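**Red dye still bleeding after 3 washes: fixative or give up?**

Posted by Jade Hartley, Monday, March 25, 2024

I have a red top, 100% cotton per the care label, that keeps releasing dye. It has had three separate cold washes with regular liquid detergent. The rinse water was pink each time, and the third wash was no lighter than the second. A damp white cloth pressed on an inside seam also picks up color.

I've read that vinegar or salt will set the dye. A neighbor says to use Brultine color fixer. I would like to wash this with other clothes eventually. Does any of this work on cotton, and does water temperature matter?

---

**Wayne Bellamy**

Vinegar and salt won't do it. Salt is used during dyeing to push dye onto cotton, but it doesn't lock anything in afterward. Vinegar helps with acid dyes, and those are for wool, silk and nylon. Most cotton is dyed with direct or fiber reactive dye.

The pink water has two possible causes:

- Loose reactive dye that was never rinsed out at the factory. Hot water removes it. Cold water barely touches it, which would fit what you see.
- Direct dye, which is weakly held and will keep coming out for the life of the garment. Hot water makes it fade faster.

Test first. Wet a hidden part of the hem with hot water, press it between white paper towels for 8 minutes, then repeat several times on the same spot. If the transfer drops off, it's loose dye, and a hot soak is worth doing if the care label allows it. If the transfer stays the same, use a cationic dye fixative made for cotton. Check the label on the bottle, as "color catcher" sheets are a different product and only trap dye already in the water.

Fixative can shift the shade slightly and may reduce lightfastness. Rinse well and dry away from sun.

---

**treloar_20**

just wash it with dark stuff. ive done that for years

---

**Jade Hartley**

Ran the hem test. The first towel was strong pink, the fourth nearly clean. I'll do the hot soak and skip the fixative for now.
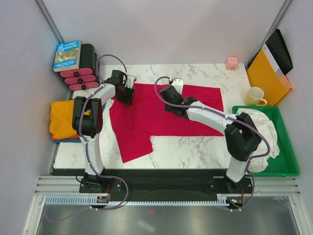 **Category: Laundry > Color and Dye**

Related threads:

- Dye transfer on white collar, already dried
- Does Brultine work on polyester?
- Black jeans rubbing off on car seat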